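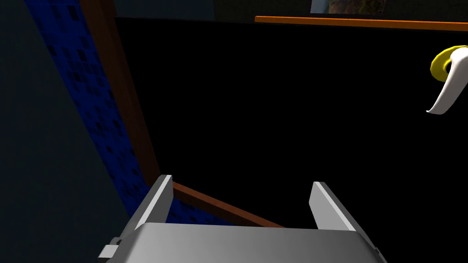

Figure 1. Simulated view over the open gripper towards the dark opening. The brown edges on the left were our first reference lines.

Student project report, Group 4
Nikola Ziółkowski, Čestmír Lukáč, Aidan Hayes
Supervisor: Fergal Noonan
October 27, 2019

1. Task
Our group had to write a program which moves a simulated gripper to the front of a cabinet and stops it there with open fingers. Grasping belongs to the second part of the course and is not treated in this report.

2. Method
The first version searched for the cabinet by brightness only. The inside is almost black in our simulation, so we expected this to be easy. In the tests the program often mixed the inside with other dark surfaces. Čestmír then wrote a second version, which looks for the long straight edges first and checks the brightness afterwards.

3. Results
We made 100 runs with each version. The second version needed 1306 steps for its longest run, the first one 2865. We did not yet compare the shorter runs in detail.

4. Open problems
When the camera is tilted, the edges become diagonal and the corner is sometimes found too low. Aidan will repeat these runs with stronger light. We also want to store the settings together with each result, as we lost some of them in the first week.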